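Best way to bag up mixed rolls for a bake sale?
Posted in: Baking and Bread > Selling, Serving and Storing

crumbly_jo
Hello all! We've got our school fair coming up in October and I've been handed the bread stall, which I'm thrilled about. Last year everything went into thin carrier bags and the croissants came out looking like they'd been sat on. I want to do mixed bags this time, paper ones with handles, something cheerful that children will want to carry. What do you all use, and in what order do you fill them?

ovenglove60
Paper every time! I love the printed ones with a bit of sky and cloud on them. They stand up by themselves on a worktop if you crease the bottom properly, and you can see straight in while you're filling. 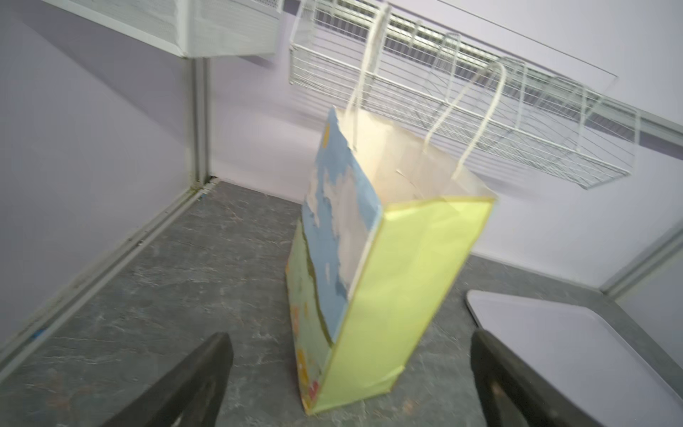
Sky and clouds on the front, plain cream inside. Twisted cord handles.

Siamak Rostami
Lovely bag, that. My only grumble with cord handles is that they flop over the opening just as you're lowering a roll in. I fold them down outside before I start. Also, tray first! Lay out a whole bag's worth before you touch the bag and you'll never end up with three croissants in one and none in the next.

crumbly_jo
Ooh, the tray idea is good. So is it one tray per bag, or one big tray for everything?

Siamak Rostami
One per bag if you've the room. Mine have a raised rim so nothing rolls off. I keep the croissants to one side and the seeded ones in the middle, and I tip the bag slightly towards me as I go.

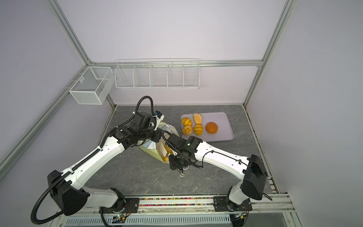 It helps to have two of you on it, one keeping the mouth of the bag open and the other popping things in. My daughter and I did the whole of our Stoline street party like that and were finished by 8 in the morning, with time for a cup of tea!

DomingoR
Going to disagree with the paper crowd a bit. Paper is pretty, but anything with a loose topping sheds all over the inside and then all over the other rolls. I put those in their own little see-through bag. And please use something flat to lift them, fingers squash the top.
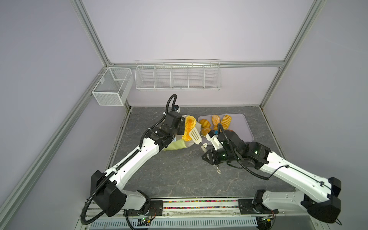
Fluffy-topped roll with a pale green bag, slotted spatula next to it.

ovenglove60
A spatula for bread rolls? I've used tongs for years and never had a complaint, Domingo.

DomingoR
Tongs pinch! Try a wide slotted one on something soft and you'll see what I mean. I got mine from Ojeda on the high street and use it for fish as well (washed in between, before anyone asks).

crumbly_jo
Ha, I have both so I'll try both. What about softening though? My worry with plastic is the crust.

Siamak Rostami
Crusty things go soft in plastic, yes. For a stall where people eat them the same afternoon I'd stay with paper for nearly everything and give Domingo his little bags for the messy ones. Let it all cool right down first whichever you choose.

DomingoR
I can live with that. Domingo Riquelme, reasonable man.

ovenglove60
Since we're all sharing, my filling order, which has served me well:

1. Big round buns at the bottom. Dark ones, scored ones, anything with a bit of weight. Reach right in and set them down, don't drop them. 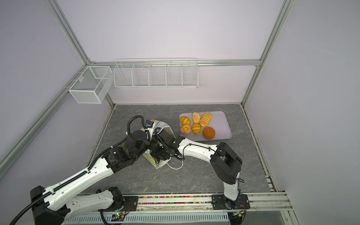

2. Long rolls next, stood up along the side of the bag.

3. Croissants and spirals last, so the shiny tops are what people see when they look in.

4. Handles up, and off it goes.

crumbly_jo
This is brilliant, thank you! Copying it out for the stall. I'm going to do a practice bag tonight with whatever's in the bread bin.

toastrack_t
Coming in with a different view on number 2. Long rolls standing up always poke out and get knocked on a busy table. I lay them across the buns.

ovenglove60
Depends on the bag, I think. In a tall one they tuck in nicely. In a squat one I'd lay them down like you do.

crumbly_jo
Mine are the tall sort, so up they go. Will report back after the fair!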